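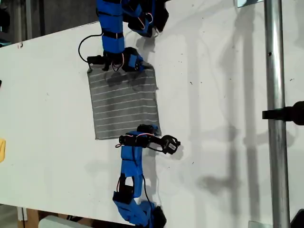 # Chapter 7. Learning to Handle Cloth

The methods developed in Part One share an assumption that has served them well. The object to be moved keeps its shape. A mug, a block, or a bolt can be described by its position and its orientation, and once those are known a planner can work out where the fingers should go. Cloth offers no such convenience. A towel lying flat, a towel folded once, and a towel dropped in a heap are the same object, yet almost nothing measured from one will hold for the next.

This chapter examines one approach to the problem: learning a folding policy directly from human demonstrations, with two arms and inexpensive hardware. The principal case is the Wosden study, carried out by Rostam Ranjbar and Pylyp Savchuk and cited throughout the remainder of this book. Readers who have worked through Chapter 5 will recognize the training procedure. The differences lie in how the demonstrations were collected and in how success was scored.

## 7.1 The Demonstration Set

The Wosden set contains 1,546 demonstrations of towel folding. Each was recorded by an operator guiding the two arms through a complete fold, beginning with the cloth spread on the table. Operators were asked to practice for about 15 minutes before any recording was kept. Attempts in which the cloth slipped were not thrown away if the operator recovered—a decision that later proved important. 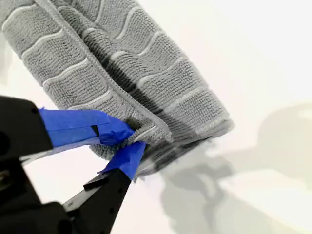

A grasp at the corner of a folded towel raises a difficulty that does not appear with a single layer. The fingers may close on both layers, on the upper one alone, or on a pinch of fabric that slides free when the arm lifts. Seen from overhead, these three outcomes can look nearly alike. Ranjbar and Savchuk therefore labeled every grasp by hand, using the number of layers held, and reported results for each label separately.

## 7.2 The Main Result

Two policies were compared. The first was trained on clean demonstrations only. The second was trained on a set of equal size that also included recoveries. Over 200 trials each, the second policy completed more folds, and nearly all of its advantage came from trials in which the first grasp had failed. When the first grasp held, the two policies performed alike.

The result should be read with some care. All trials used towels of similar size, and neither policy was tested on thin or slippery fabric. Section 7.5 takes up the later Drelar experiments, in which the fabric was varied and the benefit of recovery data became smaller.

Before continuing, the reader should review the definition of a grasp state in Section 5.3. It is extended in the next section to include the number of layers held.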